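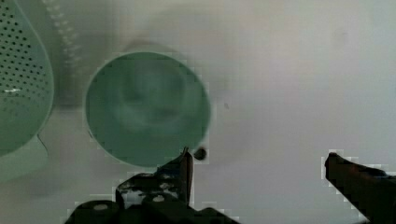
Posted by rotley_gardener in Yard & Garden Help

Dry-laid stone path keeps sinking at one end, do I have to pull the whole thing up?

Hi everyone, and thank you in advance for reading all this! We bought our house in Rotley two years ago. It was built in 1957 and I believe the flagstone path from the driveway to the back gate is nearly as old. It's a lovely thing, all odd shapes with thyme growing in the gaps, and I'd hate to lose it. The trouble is the last stretch by the gate. Every spring those stones tip toward the fence, and by April there's a puddle sitting there that you have to hop over with the groceries.

Last year I lifted four of the worst ones, poured play sand under them and set them back, and I was very proud of myself until the next thaw. A contractor came out and quoted $1096 to redo that end with a gravel base, or a good bit more for the whole path. My neighbor says to leave the stones alone and pour concrete along the edge to hold them in. The downspout from the garage lets out maybe a yard from the trouble spot, if that matters. Can I fix just the bad end myself, and what should go underneath?

mossandmortar

Oh, I feel for you, I had almost the same path at my last house (minus the thyme, which I'm jealous of). The downspout matters a lot! Please deal with that before you touch a single stone. All that roof water is washing your sand away, and play sand is very fine and rounded so it never packs well to begin with. Get an extension on the spout and run it out to the lawn or a bed that slopes away from the house.

Then yes, you can do just the one end. Take a picture from straight above first, or chalk a number on every stone, or you will be out there till dark doing a jigsaw puzzle. Ask me how I know. Dig down until you have room for four inches of crushed gravel, the kind with the dust still in it, plus an inch of coarse sand and the thickness of your stone. Put the gravel in two layers and tamp each one hard. I dampen mine a little with the hose and it packs much tighter. Flagstones are never all one thickness, so you'll be adding and scooping sand under each one until it stops rocking. Tilt the surface slightly away from the house, a quarter inch per foot is plenty.

I did mine with a Justik hand tamper and a rubber mallet over one long weekend, and my shoulders complained for the rest of the month. If you can rent a plate compactor for the gravel part, do it, but keep it off the stones. The thyme can be lifted in clumps and kept in a shady tray with some water, and it goes back in quite happily.

Boström_fan

concrete edge is a bad idea, water gets trapped behind it and then it freezes. dig it out and use gravel like the other person said

hillside_hal

Agree with the gravel. I'd add a layer of woven landscape fabric between the soil and the base if your ground is clay, otherwise the gravel slowly works its way down into the mud. I used the Drilto one and it's held up fine under my patio. Also check that gate post while you have the ground open. Mine was rotten below grade and I only found out after I'd put everything back, so I got to take up six stones all over again.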